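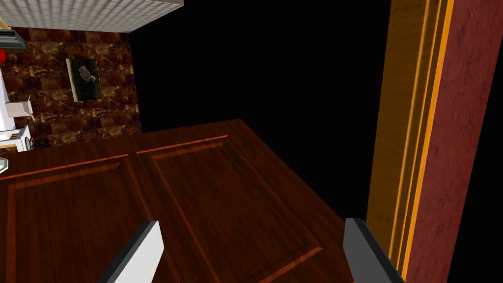 What does the Kirumia service sell?

Simulated practice for robot arms, charged by the task, with a report at the end saying how often the arm managed it.

The firm behind it, Longo, works from two floors above a tile shop in Conholm. I went there on 5 Apr 2022 with a list of doubts and came away with most of them. The spokesman for the company was friendly and quick, and had clearly been asked the easy questions before.

Doors are what Longo likes to talk about. Customers want arms that can get through them, and a rendered door can be tried all night without anyone paying for hinges. "You break it, you load it again," he said. "Try that in a real house."

Fair enough, but a real house is where the arm will end up. I asked how many of the rooms on offer were copied from places that exist. He said the library held 190 rooms and that 11 were measured from actual buildings. The rest were put together by artists. "We vary the wood, the walls, the light. The robot shouldn't care."

I said a swollen door in an old terrace might care a good deal. He agreed that damp was "on the list". Sticking latches were on it too, as were loose handles and carpets that catch. It sounded like a long list.

The price is £412 per task, per month, and a task is defined narrowly. Opening a door counts as one. Closing it behind you is another. When I suggested that most people would think of those as a single job, he laughed and said the sales team had heard that before. There is a discount for buying both, though he couldn't tell me what it was.

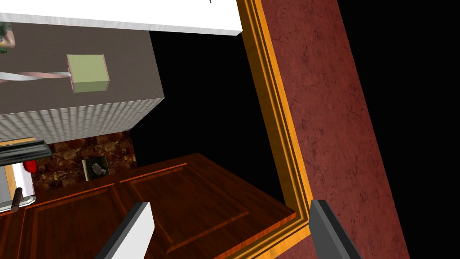

Can a buyer check the results on a real arm?

Only by paying extra for a visit to the test site at Stekstead, where Longo keeps a short corridor of ordinary doors.

How well do the two match up? He told me that an arm passing nearly every run on screen had managed around 60 per cent in the corridor. He offered this as good news. "A year ago we wouldn't have shown you that number," he said.

I asked whether it would appear in the customer's report. It wouldn't, unless the customer had paid for Stekstead. "People know a simulation is a simulation," he said. I'm less sure that the person signing the invoice does.

A new version is promised for May, with stiffer hinges and some sort of damp. I have asked for the corridor figures when it comes out, and he said he would see what he could do.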